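A head camera that learns from your drawers

Skotar is a service for firms that want to teach a robot arm to do fiddly jobs. You rent a head-worn camera and a laptop, your own staff do the job by hand, and Uvent turns the recordings into data the arm can be trained on. The starter hire costs £428 a week. We had it at our Fulthorpe office until 4/12/18.

The kit comes in one grey case. The head strap takes a few tries to get right, and people with long hair found it slipped. Once it was on, Dexter Buenaventura said he forgot about it inside ten minutes. The battery is meant to last 6 hours. Ours managed nearer five.

Choosing a job

Uvent sends a booklet with 13 suggested household and office tasks. We skipped folding towels and went for coffee capsules, which sounded dull and turned out to be a fair test. Capsules are small, they roll, and they look quite different depending on which way up they land. Mỹ Huỳnh, who looks after bookings at Uvent, told us that customers tend to pick jobs that are far too tidy. She asked us to leave the drawer as full as it normally is and to set the capsules out on the table any way up.

Both hands have to stay in view as much as possible. You learn to tip your head down and keep your elbows out, and your neck knows about it by the afternoon.

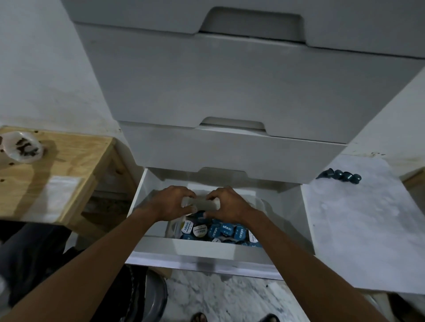
Capsules in the drawer, and capsules on the small table:
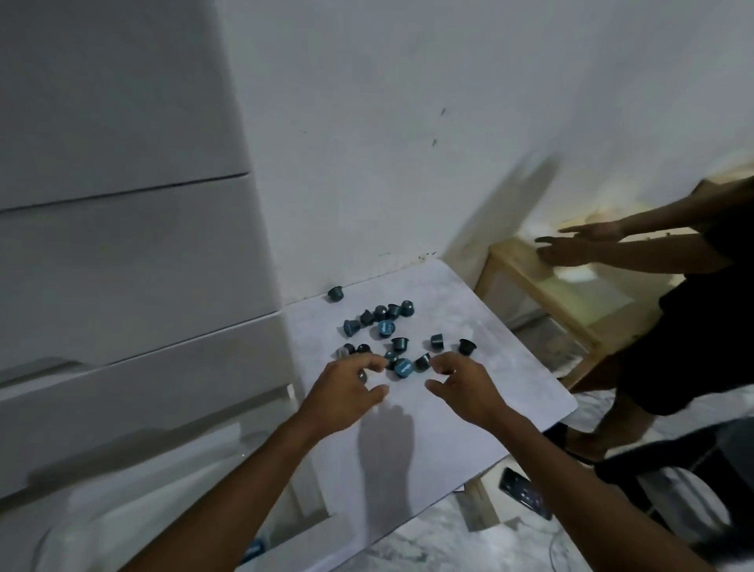 What you get back

The recordings go off overnight. Uvent cuts them into short clips, labels each one by action (reach, grasp, lift, place) and drops any it thinks are no use. We got 814 clips back, with a plain spreadsheet saying what was in each. The labels were good on the whole. Where two capsules were touching, the sheet sometimes gave the wrong one as the target, and Jericho Galang spent a morning fixing those by hand. There is a form for reporting mistakes, but it only takes one clip at a time.

The viewing software is the weak part. It is slow to open, the search box ignores anything with a hyphen, and you can't play two clips side by side.

Is it worth hiring?

If you already have an arm and somebody who can train it, yes. Bienvenido Samonte, who runs our test bench, was able to load the data the same day. If you don't have those things, Skotar won't supply them, and the brochure should say so more clearly.

Hire includes delivery and one phone call with the labelling team. A second head strap is extra, and we would order one.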